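Home Organization Basics — Handouts
Last updated 4th December

Session 5: Small stuff in the bedroom

Hi all, Zerrin Altıntaş again. Last time we did drawers, and a few of you asked me what to do with the bits that never make it into a drawer in the first place. Chargers are the worst for this! I own more of them than phones, and every one ends up on the bed at some point. So before you sort anything, clear a flat surface and put the strays where you can see them. I like the bed for this (you can't go to sleep until it's finished). 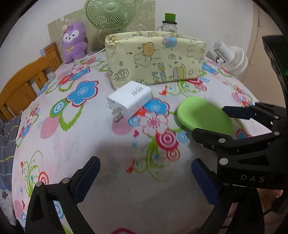
Topic: Surfaces and strays

A white charger on a sheet full of big flowers is easy to lose, and I say that as somebody who loves a busy print. Pull the pillow back, check along its edge, then check behind it. Anything with a plug goes in one pile. Jars with lids stay on the shelf for now, and so does the fan if you use it at night — we'll get to cords in session 6.

Next, the open box. Mine are 65 cents each from the Detgate outlet and I wrap them in whatever fun material is left over from July birthdays. You don't need a lid. What you do need is to stand things up or lean them, so they can be seen from the front. Lids go in upright too, behind the front wall. Tall things like fans and plush toys live outside the box, please. 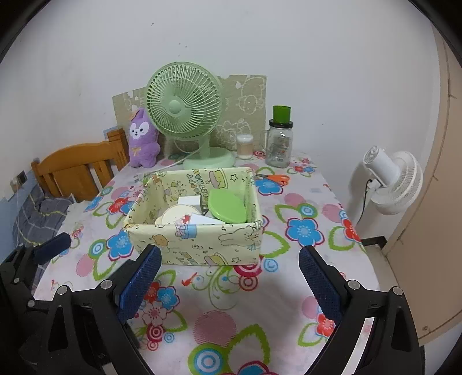 Fig. 2. Open box on the table, green container leaning to the right.

For next time: fill one box, leave it out for 4 days, and write down what you took out of it. Bring the list, and a cord you can't identify.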